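3.2 Shelter and supply in the Jollden parishes

The arrest of the district schoolmaster in March changed the way in which help reached people in hiding. Until then, most requests had passed through the school at Jollden, where parents could come and go without drawing attention. After his arrest the school was watched, and the work moved to the parish houses. Kasprzak has argued that this move was planned well in advance. The surviving letters do not support so firm a reading. They show a period of several weeks in which no one in the network was certain who was still free, and in which at least two families were turned away from houses that had sheltered them before.

The parish house at Flurnley became the most important of the new addresses. Its account book, now held with the Sotiropoulos family papers, records the purchase of flour, lamp oil, and soap in amounts well beyond the needs of a household of four. The entries are in the hand of the housekeeper, who signed only with an initial. In one month she paid for 300 loaves from a single baker and entered the cost under repairs to the roof. No roof repairs are mentioned in the building records of the parish for that year. Åberg was the first to notice the mismatch, and her reading of the account book has been accepted by most later writers.

Food was easier to find than paper. Ration cards and identity papers had to carry a district stamp, and the stamp was changed twice during the occupation. The print shop at Rudia, which had made hymn sheets and funeral cards before the war, was able to copy the first version within days. The second took much longer. A note in the Sotiropoulos papers asks that "no one travel on the new sheets until the ink is right," and the house lists show that movement between the parishes nearly stopped in the weeks that followed.

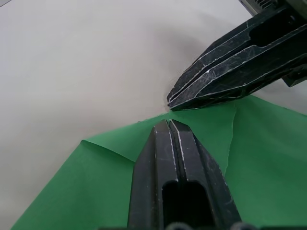 Figure 4. Two black gripper fingers over a white table surface, with green material near the upper tip.

The number of people who passed through the parishes remains open to dispute. A memorial plaque set up after the war gives a total of 1,501. The figure is exact, but its source is unknown, and it cannot be matched to any list that has come down to us. The house lists themselves contain 700 entries. Many of these are first names only, and a person who moved from one house to another would have been entered again under each address. Åberg has identified 200 individuals whose stay can be confirmed by a second source, such as a letter, a court statement, or a claim filed after the war. The present study uses her count as a lower limit and does not propose an upper one.

The court statements require particular care. They were taken several years after the events, in many cases from persons who were themselves under suspicion, and they tend to give the clergy a larger part than the account book suggests. The housekeeper at Flurnley was never called as a witness. The baker was called, but he was asked only about his dealings with the occupying forces. His statement makes no mention of the parish house. Where a statement and a record made at the time differ, this paper follows the earlier record and gives the other version in a note.

One further group of sources has been used only in part. The letters sent from the prison at Rudia were read by the censor before delivery, and their writers knew it. References to "cousins," "the garden," and "the winter coat" recur in letters by different hands. Kasprzak treats these as a fixed code. The same words also appear in letters from prisoners who had no known link to the network, and their meaning is taken up again in Section 4.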